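Help wanted - furniture store, sales floor and delivery crew

Kiltolitz Home & Sleep is hiring. Sofas, sleepers, recliners, dining sets, mattresses, a few rugs. Family run, two buildings, one showroom and one warehouse behind it across the lot. We need people before the September floor change so please dont wait on this.

Open spots

Sales floor, full time. Delivery and setup, full time. Warehouse and receiving, full time or part time. Office help, part time, mornings only.

Sales floor

You greet people, walk them around, let them sit on things. No chasing customers to the door. Hourly pay plus commission, and the commission starts on your first sale, no waiting period. You'll need to learn the lines - Gresau for the sectionals and sleepers, Kaewsai for bedroom and dining - and be able to tell a customer which fabrics can be special ordered and how long the wait is. We'll teach you. Denise Naylor runs the floor and will train you for the first couple weeks, mostly by having you follow her.

Furniture background is nice, not required. Our best seller last year came from a shoe store. You should be okay on your feet, okay with a tape measure, and okay telling someone that the sofa they love won't go up their stairs. Working weekends is part of it. You get two days off in a row during the week.

We write orders in Skundex. If you've used any store system before you'll pick it up. If you can type and read a tag you'll pick it up.

Delivery and setup

Two-person teams, one truck each. You load in the morning, run your stops, set up in the home, take away the packing. Sleepers are heavy and the older houses around here have tight halls. Need a clean driving record for the driver spot. Helper spot doesn't need a license but it helps, drivers get paid more.

Start time is 7:30 am, truck out by 8:15. Most days you're back by late afternoon, holiday weeks run longer. Boots, gloves and shirts are on us. Blankets and straps are on the truck, please put them back folded.

You'll be in people's living rooms so manners count. Shoe covers on, no phone calls inside, no smoking on the property. Tips are yours to keep.

Gilberto Ccori schedules the trucks. He will ask you how you'd get a 7 foot sofa around a corner. Have some kind of answer.

Warehouse and receiving

Unload, check pieces against the paperwork, look for damage, tag, put away. Some assembly - legs, headboards, table bases, recliner backs. Some touch-up work on scratched wood if you have the hand for it, that pays a little extra per hour. Lifting all day, with a partner for anything big. Forklift training after 13 weeks if you want it.

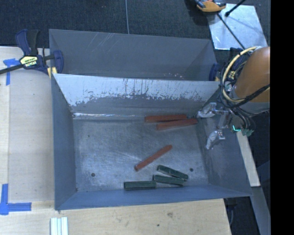

Office help, mornings

Phones, confirming deliveries, filing warranty claims, following up on backorders. 8:30 to 12:30. Hiu-tung Ko has been doing this alone since spring and would very much like to stop. Polite phone voice, neat handwriting, patience with freight companies. Could turn into full time next year, no promises.

Pay and the rest of it

Pay depends on the job and what you've done before, we'll tell you the number on the first call so you don't waste a trip. Paid every other week. Health plan after 60 days for full time. Paid holidays, and the store is closed Thanksgiving and Christmas. Employee price on everything in the showroom including floor models, and you can pay it off from your check over a few months.

Referral bonus is $255 if you send us somebody and they stay through the trial period. This goes for customers too, not just staff.

Also looking for - sit testers

Separate from the jobs. We're picking next year's recliners and sleepers and want regular people to try them out before we order. One evening, 6 to 8 pm, in the showroom. You sit, lie down, pull the beds out, fill in a short form. All heights and sizes, and we could really use more people over six feet and people with bad knees. No selling, no mailing list. You get a store gift card and supper. Hjørdis Løken is putting the list together, ask for her by name or write "sit test" at the top of your note. Adults only please, and no staff family, sorry.

How to apply

Come by the showroom any time we're open and ask for an application, or send a resume through the contact form on this site. No resume is fine, just tell us where you worked the last few years and a good number to reach you. Say wich job you want. If you're open to more than one say that too.

Two references, not relatives. Background check for delivery and office. Driving record for drivers, we pay for it.

Interviews are short, half an hour or so, with Aatos Laitinen and whoever you'd be working under. Wear what you'd wear to work. Delivery people usually do a paid half day on the truck before we both decide.

We call everyone back, yes or no, may take a week in the busy stretch. If you applied last year and didn't get it, apply again - we had one opening then and we have several now.

Parking is behind the showroom, use the side door if the front is blocked by a truck.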